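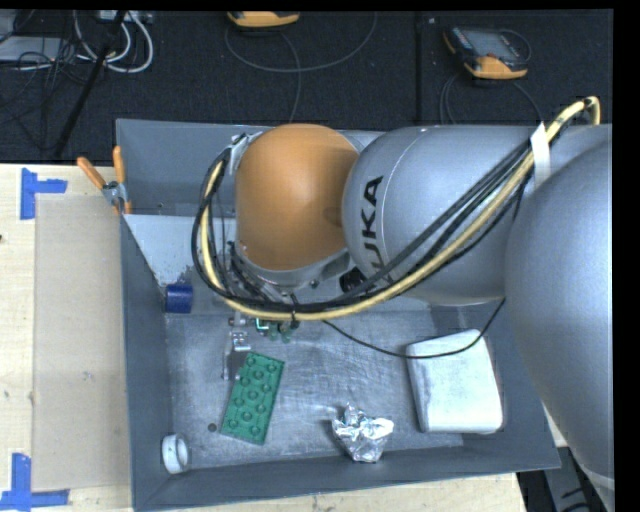

Figure 1. KUKA arm and gripper over the test bin, mixed-object trial.

Evaluation of the Usis Bin Picking Kit
Student project report, Automation Laboratory, Trerkley
Submitted 9/26/19

1. Purpose

The Usis kit is sold as an add-on for industrial arms already in service. It consists of a software license, a calibration routine and a library of grasp settings. The vendor, Kellano, offers it to small shops that want to empty bins of unsorted parts without writing their own motion code. Our task was to find out whether the kit does this with objects that differ in shape and surface, and how much setup work it leaves to the buyer.

2. Setup

The bin is gray metal with sloping walls and stands on a wooden work surface. A spring clamp holds the rim. Blue tape marks two corners of the flat sheet next to the bin. The floor of the bin is scratched and has lighter streaks, and we did not paint or line it, as the kit is advertised for used containers.

The object set included a green toy brick, a dark blue cylinder, a white block with rounded corners, a white ring and a ball of crumpled aluminum foil. Objects were dropped in by hand before each run and were not arranged.

3. Procedure

A run ended when the bin was empty or when the software reported no valid grasp three times in a row. Grasp settings were left at their defaults for the first series. In the second series we raised the approach height and lowered the closing speed, following the Chmielewska method from our course notes.

4. Results

First series: 146 successful picks in 201 attempts.
Second series: 132 successful picks, with 14 failed attempts.

Most failures in the first series involved the foil ball. The software often placed the grasp point on a bright crease and the fingers closed beside the object. The ring was missed mainly when it stood on edge near a wall. The brick gave little trouble in any orientation.

5. Remarks on the product

Calibration took most of an afternoon and the manual skips the step where the bin walls are entered as obstacles. Cable routing at the wrist is left to the buyer. With a loop of this size, joint limits had to be narrowed by hand, and the kit has no menu for it. Error messages are numbered but the list of numbers is incomplete.

The kit is usable for matte, solid parts. For shiny parts we would ask Kellano for a trial license before buying. The second series should be repeated with a full bin, which the schedule did not allow.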